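HARD CASE INSPECTION CHECKLIST
Equipment store, Ilthorpe
Revised 3 December 2019. Replaces all earlier versions.

Use one sheet per case. Mark each line OK, REPAIR or N/A. If you mark REPAIR, write something in the comments, even if it's only a few words. Sheets with no comments next to a REPAIR mark get sent back.

The comments printed below come from the last round of checks on the Liyanage loan stock. They are left in so that new inspectors can see the level of detail wanted.

SECTION A. BEFORE YOU START

A1. Case is closed and lying flat, lid up. OK
A2. Work surface wiped and clear of grit. OK
A3. Case weight checked against the store sheet before lifting. Anything over 60 lb is a two-person lift. OK
Comment: The store sheet had two cases under the same weight. Corrected in pencil, needs to be typed up.
A4. Any strap, tie or padlock removed and put with the case paperwork. N/A

SECTION B. LID AND SHELL

B1. Lid surface. Look for cracks, dents, whitening of the plastic and deep scratches. Run a hand over it. Dark plastic hides a lot and you will feel a crack before you see it. OK
Comment: Light scuffs are not a fault. Don't write them up.

B2. Raised ribs. Check along the full length of each rib and where it goes over the rim. Ribs take the load when cases are stacked, so a split rib means the case comes out of the stack. OK

B3. Corners. Press each one with your thumb. There should be no give. OK
Comment: Corners on the Clorkby cases were checked twice after the van move. No give on any of them.

B4. Seam between lid and base. The line should be even all the way around with the case latched. If one end stands higher than the other, look for something trapped inside before you blame the hinges. 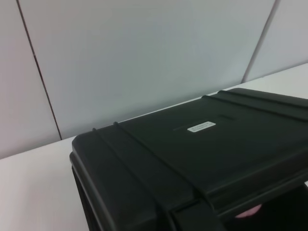
B5. Seal, checked with the lid open. Should sit fully in its channel with no flat spots, cuts or grit. REPAIR
Comment: Seal lifting out of the channel at one back corner. Pushed back in and it came out again. New seal ordered.

B6. Pressure valve, if there is one. Finger tight only. N/A

SECTION C. LABELS AND RECORDS

C1. Case label present and stuck down at all corners. OK
C2. Label can be read at arm's length. If it can't, mark REPAIR and print a new one. Do not go over the old print with a marker.
C3. Number on the label agrees with the store sheet and with the packing list inside the lid. REPAIR
Comment: Packing list missing from case 92. Copy made from the file and put in a plastic sleeve.

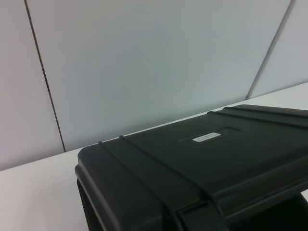 We had trouble all last year with labels put wherever there was room, including on the sides, where they rubbed off on the van racking. New labels go on the lid only. On this type of case the flat area between the two sets of ribs is the right place, by the shallow rectangular recess, where a small white label shows up well against the black. Keep it off the ribs themselves. A label laid over a ridge will peel from the high point and be gone by the next check. Clean the spot with a damp cloth, let it dry and press the label down from the middle out. Old glue comes off with the orange cleaner under the sink. Don't scrape it.

C4. Old shipping stickers and tape removed. OK

SECTION D. LATCHES, HANDLE, HINGES

D1. Each latch opens and closes by hand. No tools, no kicking. OK
Comment: One latch stiff on a Unex case. Brushed out, worked open and shut until it freed up. No spray used.

D2. Latches hold when the lid is pulled up firmly at the front. Pull at the middle and then at both ends. OK

D3. Latch pins. Push each one from the side. A pin that slides is a REPAIR even if the latch still holds. OK

D4. Handle folds flat and comes up without catching. Look at both ends of the grip where it meets the body, as this is where they break. Lift the loaded case a few inches and set it down again. Never test a handle by swinging the case.
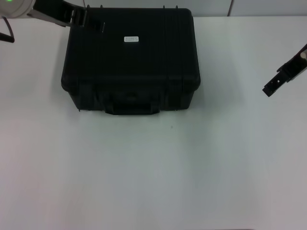 If the handle fails, tag the case and leave it where it is until it has been emptied. The spare handles are in the bottom drawer and there are two lengths, so hold the new one up to the old one before you drive the pins out. Put the old pins in the scrap tin. They are not to be used again, however good they look.

D5. Hinges. Open the lid slowly and listen. Check that it closes square without being pushed sideways. OK
Comment: Some squeak. No play. Left alone.

SECTION E. INSIDE

E1. Foam dry, clean and not crumbling. OK
E2. Cutouts still fit the contents. REPAIR
Comment: Cutout for the charger torn at one side. Contents can move. Foam block to be replaced before the next loan.
E3. No loose screws, batteries or sharp items in the bottom of the case. OK
E4. Drying packet changed. OK
Comment: Box of 200 opened this week. Write the date on the packet before it goes in.

SECTION F. RESULT

PASS: return to shelf, tag side out.
REPAIR: red tag on handle, case to the bench.
SCRAP: red tag on handle, label removed and kept with this sheet.

Stack no more than 3 high on the shelf, heaviest at the bottom. Loan cases are due again after 200 trips out or at the next yearly check, whichever comes first.

Sheets go in the gray tray by the door. Please don't leave them inside the cases.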